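12th November, demo day, notes typed up same evening

Open day for the Furkcombe people went ok. Writing this down before I forget, will tidy later (won't).

Set up from first thing. Kudus build on the hand grippers, same one as the bench tests, no changes over night. Cable routing still bad. I'd taped the lead down the grip side on unit A and the tape was letting go by the second group. Need proper clips. Pacheco sent the wrong size again, returns form is in the tray.

Visitors came in three lots, biggest one was 16. Too many for one table. People at the back just talk to each other and miss the start. Next time cap it and run the video for whoever's waiting.

Order we ended up with:
talk, five min, too long
one of us picks and places, slow
visitor has a go with the second unit
replay on the laptop
questions

The replay got the most reaction by a mile. They see their own hand path come back as a line and then they get what the grippers are for. Should have led with that. Moved it up to second place for the last group and it went better, fewer blank looks.

Small parts are hard for first timers. Everybody comes in too steep and closes early. Telling them "open wide, go down, wait, then close" helped. Put it on a card. Kids were better at it than the adults, less worried about looking silly I think.
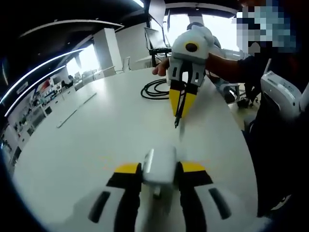

How long does it take a visitor to get a clean pick?
Most had one by the third or fourth try, once they stopped rushing the close.

Logging: 331 takes saved across the day on both units. 57 of them flagged bad, mostly the unit getting put down before the stop beep, so there's a long tail of nothing at the end. Trim script should catch those but it missed the same kind last month so check by hand. Don't mix any of this with the Clotness set, diffrent table height and the lighting is all over the place.

Unit B dropped its connection twice. Both times came back after a restart. Both times it was while someone was asking about reliability, of course. Log says timeout, nothing else useful. Swapped the lead at lunch, no drops after, but that's a short afternoon so not calling it fixed.

Questions we got a lot:
- price (gave no number, said it depends on the build)
- can it fold clothes. Said that's what Clotness is looking at, come back in December
- left handed? Works fine, grip is even both sides, but the trigger guard rubs. Worth a look
- does it learn from one try. No. Need a better short answer to this, mine ran on and lost them

The Furkcombe lot want a second visit with their own parts. Asked them to send drawings first plus a few samples. They mentioned a tray insert that sounds thinner than anything we've tried, fingertips may not get under it. Could try the softer tips, there's a set left over from Kudus somewhere in the gray drawers.

To do
clips for both units
card with the four steps
trim check on all 331
lead from unit B, test it on the bench, label it so it dosen't go back in the box
cut talk to two min
email Pacheco re: sizes

Disk on the laptop is at 824 GB used, move today's stuff off before anyone records again.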